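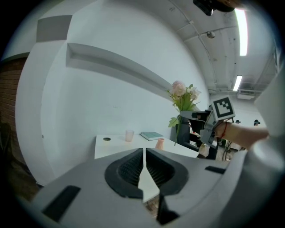
Saturday, late morning, kettle just on

I promised Nobuhle I would write up the handling rules while they were still fresh, so here they are, with far too many side remarks as usual. She can trim them before they go up on the wall. Most of this is for the table tasks with the two hand-held grippers, the cup and flowers sort of work, but I think nearly all of it carries over to the shelf tasks too.

First, the pads. We lost the best part of an afternoon in July to a set of ribbed fingertips that had gone shiny, and none of us spotted it, we all just thought we were having a clumsy day! So the rule is now that whoever picks up a gripper first in the session runs a thumb down both pads and looks at the ridges against the light. If the ridges feel flat in the middle, swap the pair. Always the pair, please, never one side. A new pad facing an old one pulls the object over towards the new one as the jaws close, and you end up correcting with your wrist without noticing you are doing it. Spares are in the Drinow tin. Write the swap in the book with your initials.

Second, markers. The square on top of the gripper has to stay flat and clean, white border included. I know it is tempting to steady the thing with a finger on top when you are reaching for something awkward, and I have done it myself more than once, but a fingertip over the border is enough to lose the tracking and then the whole run is gone. Hold below the marker. If a corner lifts, do not press it down and hope. Take it off, print a fresh one at the proper size (the Bamari printer shrinks everything to fit unless you untick the box, so measure it before you stick it on) and redo the calibration.

Sleeves and wrists came up again. What we agreed is that loose cuffs get rolled above the elbow or pinned, and anything dangling comes off. Close-fitting things like a thin string bracelet are fine by me for the hand-held grippers, where the only force is your own squeeze. For anything with a motor in it the answer is no, bare wrists, and I would like us to be quite dull and strict about that. Nobuhle wanted one rule for both so that people don't have to think about which they are using. I can see her point and we have not settled it. Leaving it open until the Monday people have had a say.

Two people at one table. This is the part I care most about, so forgive the length. When both of you are reaching over the same table, one person is the caller. The caller says "going in" before moving and "clear" when their hand is back past the edge, and the other person waits for "clear" before crossing the middle. It feels silly for the first ten minutes and then you stop hearing yourself do it. We had 4 knocks between grippers before we started calling, and only one since, which was me, reaching across to be helpful. No harm done apart from a scuff on the housing, but it did go in the book, and rightly so. Please do write down your own!

Objects. Nothing with water in it. The flowers are artificial and should stay that way, however nice it would be to have real ones. Start with the heavier pieces at the back and the small stuff nearer the front, so that you are not reaching over a cup to get to a coin-sized thing. Stems that droop over the table are allowed, and in fact I would keep them, as the runs where something soft gets in the way are the ones we have too few of. Just don't tug. If a jaw catches on a leaf, open fully, back out along the way you came in, and carry on with the run. A snag is perfectly good data so long as it is labelled as a snag.

Stopping. Anyone can stop a run, whether or not they are holding anything, and nobody has to say why until afterwards. Say "stop" and not "wait" or "hang on", as we say those all day long to each other about everything.

Labelling. We are at 1004 runs in the Indix folder as of this morning, and about 210 of those still have no note on whether the grasp slipped. My own fault for a good share of them. From now on the note gets written before the next run starts, even if it only says "ok". I tried doing mine in a batch over lunch and could not remember a thing past the first few.

Still to do:
Ask Gebretsadik for the thicker pads, they said they had some on the shelf.
Lamp check, the far tube has a flicker to my eye but Nobuhle can't see it.
Proper hook for each gripper so they stop being left jaw-down.
Go through the snag labels together, 2 o'clock if everyone is back from lunch.

Kettle has boiled. I'll type the short version this afternoon and leave a copy by the log book.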